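Data > Tabletop > Wustura Snack Tray

Last updated: 25 Mar 2024

# Wustura Snack Tray

Pictures of snacks being put on a tray and taken off again. It is a bigger subject than it sounds, mostly on account of the rice cakes.

## What you get

- 525 short clips, 60 of them held out for testing
- `labels.csv`, one row per item per clip
- `notes.txt`, which is mostly Boglárka Dobos complaining about crumbs

## Items

`mandarin`, `jujube`, `cake_ball`, `square_pastry`, `rice_cake`. Greens and nuts left on the tablecloth get `off_tray`. So do thermoses, jars and anything else that wandered over from the counter.

## Labeling rules

A mandarin is a mandarin even when most of it is hidden. A rice cake in two pieces is two rice cakes. Ákos Vass held out for one and a half, and the CSV does not take fractions. Loose crumbs have no label. Please don't send us one.

The cake ball and the square pastry kept getting swapped in version 1. If you trained on that, sorry, and please download again.

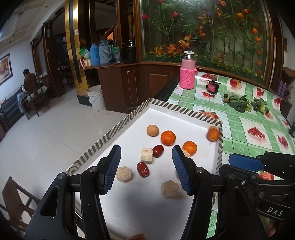 Jujubes are labeled one by one, never as a pile. Anything touching the patterned rim counts as on the tray, including mandarins that look ready to leave.

## Known problems

- Clip 228 has the right snacks and somebody else's labels.
- `square_pastry` is rare, the pastries being popular with the labelers.
- The cherries on the tablecloth are printed. Two early models disagreed.

## Contact

Hongjun Zheng for files, Boglárka Pap for labels.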